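The Trial Period

The brochure said the Tudex would give us back 24 hours a month, and I remember asking my wife what she thought we should do with them. She said she would like to see them first.

I review household machinery for a living, or for part of a living. The rest is made up by a column on gutters. When Traltura rang to ask whether I would take their kitchen arm on a trial, they used the phrase "long-term relationship" four times in one call, and I am a man who was once moved to tears by a bread maker, so I said yes before asking how big it was.

It was big. It came in May, in two crates, with two fitters who carried it up the path the way people carry a piano they have been told not to discuss. The younger one asked where we did most of our living. I said the kitchen. He looked at the kitchen and wrote something down.

The price, for those who turn straight to the price, was 3,242 pounds for the arm and the gripper, or 2,742 without the gripper. I asked the fitter what the arm did without the gripper. He thought about it and said that it pointed.

They left at teatime. My wife and I stood in the doorway with our coats on, for some reason, and watched it do nothing. It had a small red light. We had both been told what the light meant and neither of us had listened, each believing the other had it in hand, a system which has seen us through twenty years of marriage and one flood.

"Say something to it," she said.

"You don't say things to it. You use the tablet."

"It seems rude."

So I said good evening to it, and she went to bed happier.

Now, the Tudex has a menu of tasks. The menu has 1,566 entries, and I know this because the welcome screen tells you every morning, like a hotel that is proud of its towels. You can ask for Clear, or Clear (Gentle), or Clear (Guests Present). There is a whole page on lids. There is something called Restore, with a picture of a sunrise, and I was never brave enough.

In the first week I asked it for Put Away (Dry). It picked up a tea towel, held it in the air for as long as it takes to read a page of the manual, and put it down again a hand's width to the left. I logged this as a partial success. The review form has a box for partial success and a much smaller box for the other thing.

By the second week it was putting cups away. It was putting them away where it thought they belonged, and it had views. My wife's family has kept cups to the right of the kettle for three generations. The Tudex felt that cups should be near the window. Each morning she moved them back and each night, when we had gone up, it moved them over again. I could hear it through the floor, a long breath and then a click, like somebody deciding to forgive you and then setting down a glass.

I rang the helpline. The helpline was staffed by a thing called Ahn, which had a pleasant voice and had been made by the same people who made the arm. I had the feeling I was complaining to its sister.

"It is learning your preferences," said Ahn.

"These are the opposite of our preferences."

"It is learning those too," said Ahn.

There was a pause in which I could hear music. Then Ahn asked whether I would recommend the product to a friend, and I asked what sort of friend, and we were cut off.

I ought to say that I had begun to like it. I don't put this in reviews. In a review you say that a machine is "quiet in use" and readers understand that you have been lonely. But I work at home, and my wife works in Lirnden, at the far end of a slow train, and from breakfast until the soup there is only me and the gutters. It was pleasant to have something in the next room that was trying. I would go in for a biscuit and it would be bent over the worktop with the whole of its attention on a spoon. I have had colleagues who gave less to a spoon.

I started leaving things out for it. Nothing serious. A saucer, a peg. I told myself it was method. The form wanted "a range of everyday objects", and a peg is an everyday object, even if it isn't one you would normally find on a saucer, under a hat.

"Why is there a hat on the draining board?" my wife asked.

"Testing."

"Whose hat is it?"

It was mine, and it went in the cupboard with the flour, and I have to say it went in beautifully.

The trouble came with the leftovers. Traltura's brochure makes a great deal of leftovers. There is a drawing of a woman laughing beside some rice. The claim is that the Tudex will take a closed box from the side and find it a home, and that you need never think about the box again, and it was the second half of this that worried my wife, who believes that a box not thought about is how her uncle came to be in hospital.

She agreed to one proper trial. She would cook, we would eat, she would shut what was left in a box and put it on the worktop, and I would press the button. She wanted no hats.

I pressed it at nearly eight in the evening. The arm came round, stopped, and considered. It opened its fingers and closed them. It went down as far as the lid, touched nothing, and went back up. It did this until the tablet suggested that I might like to tidy the area to help the Tudex succeed. I tidied the area. The tablet thanked me and asked for a little more. By the end I had cleared the whole worktop, wiped it, put the box away in the fridge myself to get at the crumbs, and been awarded a green tick.

"Well, it's clean," my wife said.

"It is clean."

"And you did it."

I wrote that down under "user involvement".
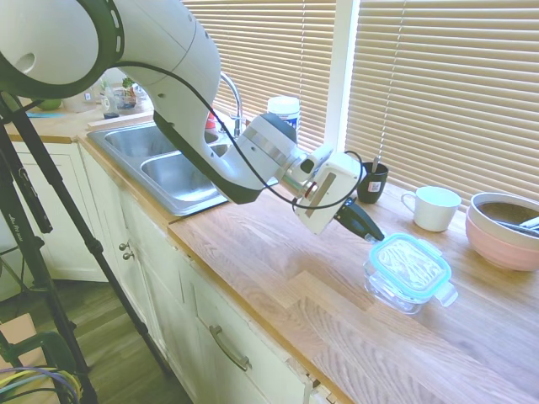 A second trial was only fair, and I insisted on it, partly for the readers and partly because I couldn't bear the thing to go back to Traltura with that on its record. I did it alone, by daylight, with the blinds down so that the neighbours shouldn't see me hoping. I did not tidy. I thought it should meet the kitchen as the kitchen is, with the pink bowl and the grey bowl sitting one inside the other, the black cup, the white mug and the jar by the tap all left to look after themselves, and the glass box with the turquoise rim set down on the wood in front of the lot of them. If it could manage that, I thought, it could manage us. The fingers came down to a point just over the corner of the box and hung there, and I found that I had stopped breathing and was leaning slightly to the left, as my father used to do when other people were parking.

I won't say how it went. The form asks for a figure, and I gave one, and it was higher than it should have been.

The fitters came back at the end of the month. The younger one asked how we had got on, and I said there had been some differences about cups. He nodded. He said there had been some differences about cups in every house on the list, and that in one of them the people had moved.

"Do you want to keep the gripper?" he asked. "Some people keep the gripper."

"What does it do without the arm?"

"Nothing," he said. "People just like to have it."

I signed in three places. They took it down the path in its two crates, and I stood at the gate longer than the job needed, and then went in and had a biscuit over the sink. There was a great deal of room. I could hear the fridge.

The review ran to a page and a half. I said the Tudex was quiet in use. I said the menu was generous, perhaps to a fault, and that the money would be hard to find for a household that already owned hands. I gave it three and a half stars, and the magazine, which doesn't print halves, rounded it down to three. I wrote to them about that. I have not written to them about anything else in eleven years, including the time they put my name under a photograph of a goat.

As for the hours, my wife did ask. We sat down with the brochure one evening and tried to work out where they had got to. There were the ones I had spent on the telephone to Ahn, and the ones I had spent on the form, and the ones I had spent in the kitchen doorway with a cold cup of tea, watching it look at a spoon. When we added those up we owed Traltura a long weekend.

She got up to put the kettle on. She reached to the right of it for a cup, where her mother kept them and her grandmother before that, and her hand closed on nothing at all.

"They're by the window," I said.

"Why are they by the window?"

I said I supposed we must have got used to it. She looked at me for some time, and then she went to the window and got two down.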